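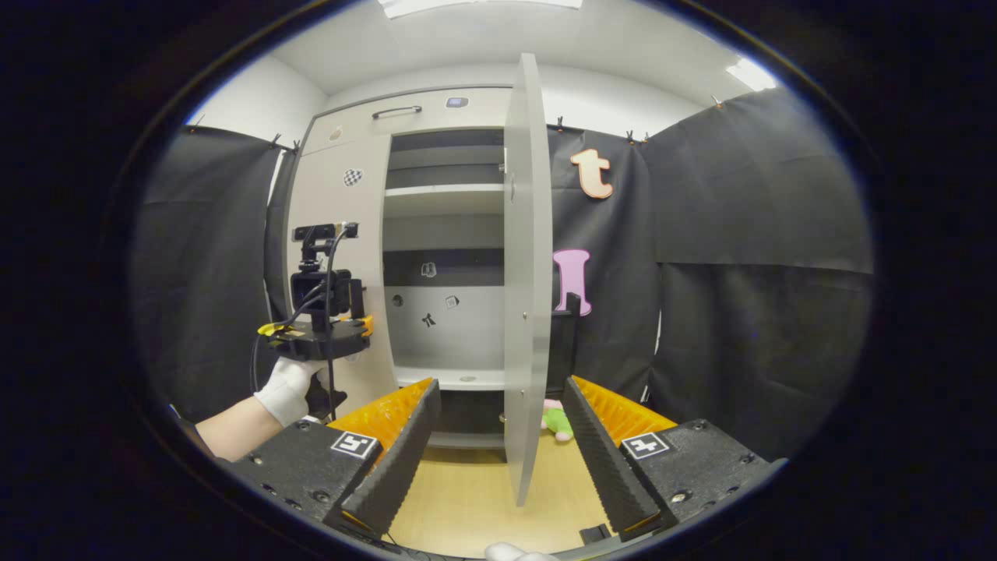

Última modificação: terça-feira, 24 de novembro de 2020

3.2 A oficina e o armário

Montamos tudo na oficina partilhada de Besholm, eu e a Setareh Tehrani, com cortinas pretas presas por clipes e um armário branco encostado à parede. Na Figura 1 ele está com a porta da direita aberta, e é essa porta que nos deu mais dores de cabeça! Vista quase de perfil, vira uma tira cinzenta muito fina, e o nosso detector (o Zarei, na versão de julho) perdia-a com uma facilidade irritante.

Cada dedo da garra leva um marcador quadrado em cima e uma almofada preta com nervuras. Fizemos 50 aberturas de porta por sessão, em 3 sessões - a Setareh queria 5, eu já não tinha braços para isso. Os autocolantes do armário ficaram onde estavam, e o boneco de peluche no chão também.

Figura 1. O armário com a porta direita aberta, visto por cima dos dedos da garra.

As prateleiras não entraram na contagem; essas ficam para a secção 3.3.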